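Setting up your Vuvdale home phone and SIM router
Part two: getting a signal, making calls and moving your old number

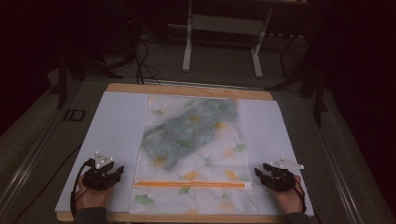
Before you start

I wrote part one for people still choosing a tariff, so I'll assume you've got past all that and the Vuvdale is sitting on your kitchen worktop with its plug, its little flat aerial and the Cevetti SIM in its card holder. Have your old phone bill handy too (you'll want the account number off it later, and I always end up hunting for mine halfway through!).

Don't cancel your old line yet. If you cancel first, the number goes back to the old company and getting it out of them again is a miserable job. Step 9 does the cancelling for you.

Putting the SIM in

1. Make sure the router is unplugged. It doesn't like having a card pushed in while it's running, and mine sulked for a whole evening when I tried it.

2. Press the SIM out of its holder at the biggest size. The slot on the Vuvdale takes the large one, so leave the smaller cut-outs alone.

3. Slide it in with the gold side down and the clipped corner going in first. You should feel a click. If it springs back out at you, turn it over and try again, gently.

Caution: don't use tweezers or a knife to fish out a card that has gone in crooked. Tip the router forward and tap the back with your palm.

Finding a good spot

4. Screw the aerial on finger tight, plug the router in and wait for the lights to settle. The signal bars are on the front, and there are 5 of them. With 3 lit you'll get perfectly decent calls. With 4 you can have someone watching films upstairs while you chat and you won't notice.

5. If you've only got one or two bars, carry the router from room to room and give it a minute in each place before you judge it. Upstairs windowsills are usually best, on whichever side of the house faces the mast. In my house that turned out to be the back bedroom, so the phone lives there and I have a cordless handset downstairs.

Note: foil-backed insulation is dreadful for mobile signal, and so are big mirrors and fish tanks. Keep away from the microwave as well.

Plugging in your phone

6. Take the lead from your ordinary phone and push it into the socket marked TEL 1. TEL 2 is for a second handset and stays dead until you switch it on in the menu, which catches lots of people out (it caught me). Lift the receiver and listen for a steady tone. A broken, stuttering tone means you've got a voicemail waiting, and it's usually just the welcome message from Cevetti.

7. Ring your mobile from it. Then ring it back from your mobile. Do both, please! I've had a line that rang out beautifully and couldn't receive a thing. If incoming calls don't work, switch the router off at the wall, have a cup of tea and switch it on again.

8. Dial 220 to hear your balance and whatever is left of your monthly minutes. It's free from the home phone, though you'll be charged if you ring it from abroad.

Moving your number over

9. Open the Grumow app, choose Keep My Number, and type in the old number and the account number from your bill. Check every digit before you press send. The app gives you a changeover date, and your old company closes the line for you on that day.

10. On the day itself you'll lose the phone for a while, almost 4 hours in my case. Leave the router switched on throughout. When the new number has settled, the light next to TEL 1 goes from amber to green.

Caution: if you have a burglar alarm or a care pendant that dials out through the phone line, speak to whoever supplies it before the changeover. Some of the older ones won't work through a SIM router at all.

Note for Soomro customers: your bills show two numbers at the top. The one you want is the longer one, underneath the address. The short one is only for their shop, and the app will turn it down.

Voicemail greetings and call blocking are in part three.

Last checked against my own router: 2018-06-25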